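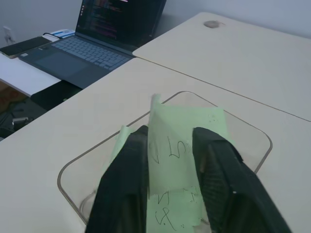

Figure 1. Pale green paper of the kind used for message notes, crumpled and with a torn upper edge.

3.2 Short notes and the handover of tasks

The Ukstead survey collected 306 handwritten notes from 17 offices during May. Each note was typed out, spelling kept as found, and coded for sender, intended reader and type of request. Notes bearing only a telephone number were left out of the coding. Two coders worked separately and agreed on request type in 85 per cent of cases; the remainder were settled by discussion.

Bare imperatives ("ring back", "sign page 2") were more common between colleagues of equal grade than in notes addressed upwards. This runs against the pattern given by Okafor for office email, where grade had little effect on verb form. Notes left on shared boards named the reader less often than notes left on desks.
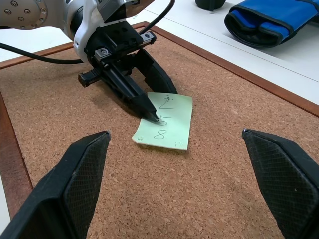
Nastell objects that a missing name need not mean an open audience, as regular users of a board may know from the handwriting alone who is being asked. The present coding cannot separate the two readings. Handwriting was not recorded at Ukstead, and the later Tudetti sample has the same gap.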